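Print this page | E-mail this page

Workshop notebook, March
Fulton trial, second entry
Reading time: 5 minutes

Started at ten past nine with coffee and the Bowen quotation, which has grown a page since the last time I read it. The new page is called "Optional Continuity". As far as I can make out it means that if the thing stops, they will ring us back the same day, and if we don't pay for it they will ring us back on some other day.

For anyone picking this up cold: Bowen want to lease us a Fulton with their Simum task package, as a filing and fetching service for the open-plan floor at Ornby. We have it on approval for 30 days. The pitch is that it opens a cupboard, takes out the box you want, puts back the one you don't, and shuts the cupboard. I pointed out at the first meeting that I can do this myself. Wilfredo Sison pointed out that I had never once been seen doing the last part.

Ground rules, agreed with Wilfredo before we began:

- ordinary cupboards, ordinary boxes, nothing specially bought in
- the same request is worded the same way each time
- a run is scored pass or fail. "Nearly" is a fail. "It would have if" is a fail, and costs you a biscuit
- hands off unless something is about to be damaged, in which case the red button first and opinions afterwards

The planned total is 65 runs across the trial. We had done 21 by last night. I'm not writing up a pass rate until we're past halfway, because I did that with the label printer and have been reminded of it ever since.

Task for this session is blue boxes, shelf, cupboard with the doors already open. Door opening is its own set and gets its own page. 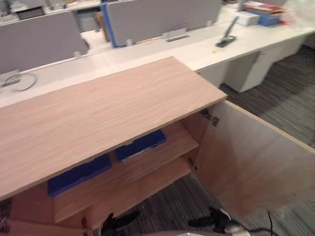
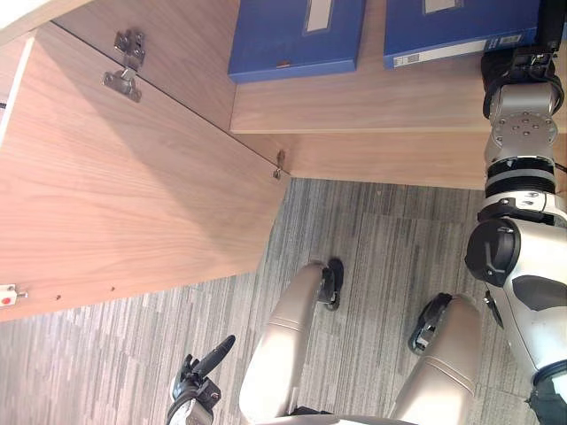 Two wrist and head views more, same session:
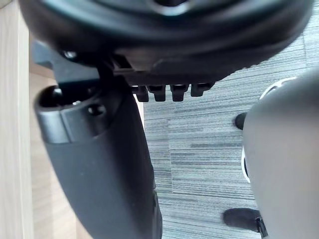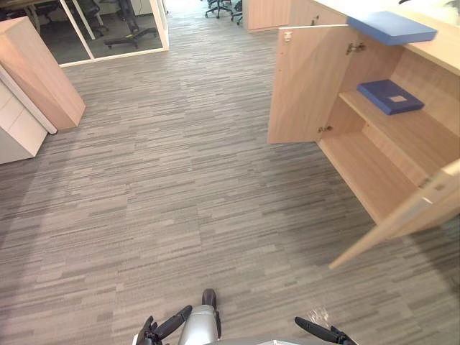

On to the notes proper.

Approach. Bowen's manual asks for a clear standing area in front of the furniture and gives the dimension in a table on page 244. The manual is a single file and the search doesn't work on tables, so that was most of my morning. Wilfredo found it by asking their support line, who also had to look it up. I've written the page number on the lid of the tool chest in marker.

Clearance round open doors is the thing I'd want sorted before we sign. Simum plans the reach from a stored model of the cupboard, and the stored model has its doors at one angle. Real doors sit wherever the last person left them. There is a "re-survey" command which fixes this, and it takes long enough that you could go and have a conversation with somebody. We tried it both ways in the earlier runs and I'd now make the re-survey compulsory at the start of every job. Wilfredo disagrees; he thinks it should only be triggered when the doors have moved. We left it there, as neither of us could say how it would know.

Grip. The default squeeze is set for "document container, rigid". We also have a setting for "document container, soft", and a third called "document container, legacy" that neither of us has had the nerve to select. Have asked Bowen what it is. If it's the one from the older hand, it ought to come off the menu before somebody from accounts finds it.

Labels. Our filing system relies on people knowing which blue box is which. I had always thought of this as a strength. The Fulton would like each box to have a printed code on the face that points outwards, and the setup guide is quite firm about size and placing. Some of our boxes have labels on the lid, some on an edge, and at least one has a label that refers to a project we cancelled. Somebody will have to go through the lot. I have put Wilfredo's initials against this and he has crossed them out and put mine.

Carpet. Asked Bowen whether the striped tiles bother the floor tracking. Their engineer said no, then said "not usually", then said he would send me a document. The document is about wooden floors. Chasing.

Noise. Better than I expected. You get a sort of polite whirr and then a click. People at the far desks stopped turning round on the first day and have gone back to complaining about the kettle.

Money. The lease is bearable on its own. With Simum on top it is less bearable, and with Optional Continuity it starts to look like a second-hand van. I've asked for a price without the reporting dashboard, which draws a very handsome graph of things we already wrote down in here.

To do before next session:

- get an answer on "legacy"
- fresh batteries in the hand-held stop button, and a spare set in the drawer
- copy the logs off before Bowen's overnight update, which wiped the last lot
- tape marks on the carpet for the start position (Wilfredo has the tape, or says he has)
- find out if the trial days count weekends. I read the clause as no. Bowen read it as yes, and it is their clause

Packed up at twenty to five. Over 30 lines in the query list to Bowen now and four replies, one of which was an invitation to a webinar. Wilfredo has accepted on my behalf.

Questions about this notebook: leave a note in the workshop tray or ask Wilfredo Sison
Copyright Ornby Workshop. All rights reserved
Back to top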